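27 March 2023
Notebook - packing table, small orders
3 comments | 12 shares
Print this page | E-mail this page

Went back to the small table by the wall for the box trials. The long bench is still full of the Tadel returns and I didn't want to move them. The table is a bit narrow but fine for one person packing one thing at a time.

Question for the day was whether the black lidded box can replace the folding carton for single small items. Pamia want a lid that stays attached, so the customer can keep the box afterward. Radu ordered 60 of them in December and most are still on the shelf behind the stairs.

Test item was the orange and white pack with the barcode label. It's a handy size for this because it is close to what Pamia sends out most. Left hand brings the item in, right hand does the lid. I tried it the other way for a while and kept knocking the lid shut with my wrist.

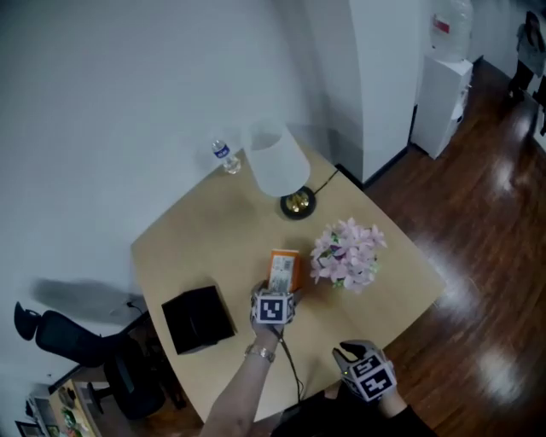 Box goes on the left, item on the right, nothing in between. I had been starting with the box straight in front of me and the item behind it, and that meant reaching over an open lid every time. Brândușa suggested the side by side layout last week and I should have tried it then.

Notes on layout:
- Lamp stays at the back. The light is even enough there. The cord needs to run behind the base.
- Flowers can stay on the table if they are kept to the right. They take up more room than the pot suggests, so watch the sleeves.
- Water bottle at the back as well, near the wall. Cap on.
- Chair pushed away. Standing is better for this job, sitting puts the lid too high.

Item goes in flat, label up. Label up matters for Lazăr, who scan at the door and won't turn things over. If the label is down the whole box gets set aside and we hear about it two days later.

Lid: fold it all the way back before putting anything in. Half open, it drifts forward and catches the corner of the item. I bent one corner this way and wrote it off. 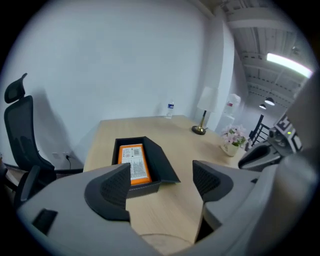
Do we still need tissue under the item?
Only for glass or anything that rattles. Cartons like this one can go straight in, and Stasik's packing sheet says the same.

Still to sort out:
- A price from Stasik for 800 boxes. Radu has the old quote, for 121, and it won't be much use at that size.
- Whether the lid needs a sticker to hold it in the mail. I think it does. Brândușa thinks the outer bag is enough - we should post a few to ourselves and see.
- A mark on the tabletop for where the box sits. Masking tape will do.

Plan is a run of 10 with the tape down, same item, then swap to something taller and see if the lid still closes flat. Leave the table set up please.

Contact | Copyright Packing Room Notes | Back to top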